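# Moving from a big flat to a small one: what did you do about the kitchen?

**odette_guerin**

Hello all, and sorry in advance for the length, I never did learn to write a short post. We're leaving the house in Prastby in June and taking a two-room flat in Clendska, and I've been going round in circles over the kitchen. The living room was easy (one sofa, one bookcase, done!) but the kitchen is thirty years of habits and I can't tell which of them I'd miss.

The new place has one run of worktop and two cupboards over it. My sister thinks I should sell nearly everything and start fresh, and she's set me a budget of 700 for new bits, which is sweet of her as it isn't her money. I'd sooner bring the old things and squeeze. Has anyone here done it, and were you glad or sorry a year on?

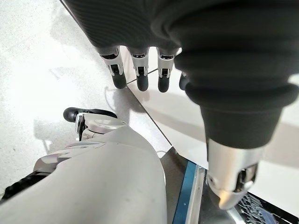
**Arne Steinbach**

Glad, on the whole, but I took far too much with me the first time. We went from a farmhouse to a flat over a bakery, and I packed every single baking tin I owned, if you can believe it, living above a baker. They sat in the hall in boxes until the following spring and I walked sideways past them with the shopping. So my advice is to be hard-hearted about anything you use only at Christmas, and soft about whatever you reach for before you've had your first cup of tea.

I wouldn't start fresh though. Your sister means well, but a brand new kitchen takes ages to feel like your own, and you'll have enough that's strange already.

**hartmut_h**

I'm with the sister, I'm afraid! We spent 2,000 on having the old dresser cut down and refitted when we moved, and it never looked right, and then it went to a cousin anyway. For that money we could have had decent shelves put up and a nice weekend away. Old furniture is built for old rooms. Sell it while somebody still wants it and keep the photograph.

Plates and pans are another matter, I grant you. Those don't care what size the room is.

**Gisela Fuchs**

Hartmut, I do see what you mean about the dresser, but I think you're being a bit fierce. Ours came with us, uncut, and it lives in the bedroom now with jumpers in it, and I say good morning to it every day.

What nearly finished us was the crockery. I had it in my head that we needed a full set of everything "for when people come", and then it struck me that we'd had the whole family round exactly once in years, and half of them brought their own dishes. We kept the everyday plates, the two big serving ones and my mother's soup bowls, and the rest went to the Flarner hall sale in banana boxes. I wrapped each one in newspaper and had a little cry over the gravy boat, and I haven't thought of it since (well, until now, thank you very much Odette).

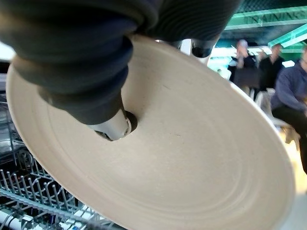 *Beige plate with a raised rim, by the dish rack.*

If you do keep a lot of plates, store them low down. I had mine above my head for the first few months and my shoulders let me know about it.

**hartmut_h**

Fierce! I've been called worse in my own kitchen. All right, a dresser full of jumpers is a good answer and I hadn't thought of it. I still say measure the doorway first. Ours had to go back down the stairs with three of us swearing at it.

**odette_guerin**

You're all lovely, and I've written "banana boxes" on the back of my hand. The dresser question is settled, as it turns out we haven't got one, only a very ugly sideboard that I'm secretly pleased to be leaving.

Could I ask about light, though? The new kitchen faces a wall, and I've always had a big window over the sink and done most of my thinking at it. The agent says Pramanik can put in a whole lighting scheme for 4,000, which made me laugh out loud on the telephone.

**Leonie Fröhlich**

Please don't spend 4,000 on lights, Odette, not before you've lived there through one winter!

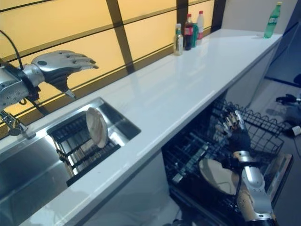

I lived with a dark kitchen for years and was properly miserable in it until I stopped trying to make it bright and settled for making it warm. Bright is hard work, you end up with something like a dentist's. Warm is easy and can be very cheap. I love that yellow-orange glow behind the sink, for instance, and how it stands out against all the white below, and it would cheer anybody up over the washing-up on a wet evening. You could get a little of that feeling with one warm lamp tucked at the back of the worktop and a yellow blind, if you've anywhere to hang one. Mine is a bedside lamp from a junk shop and I put it on at four o'clock in the winter, before I even need it.

**Arne Steinbach**

I'll disagree with Leonie a little. Warm light is grand for sitting about in, but I like to see whether a pan is clean. We have a plain strip under the cupboard for the work and a lamp for the company, on separate switches. The separate switches matter more than either of the lights, and they cost me an afternoon and one blown fuse.

**Leonie Fröhlich**

That's fair, Arne, and it explains the state of my pans.

**Gisela Fuchs**

Odette, before you go, do take a chair for that kitchen, even a folding one. If you did your thinking at the window you'll want somewhere else to do it, and standing up facing a wall isn't the same. Mine hangs on a hook behind the door.

**odette_guerin**

A folding chair on a hook, I'd never have come up with that. I'm going to measure behind the door when we collect the keys, and I'll be back to tell you about the lamp. My sister has been shown this thread and says she agrees with Hartmut.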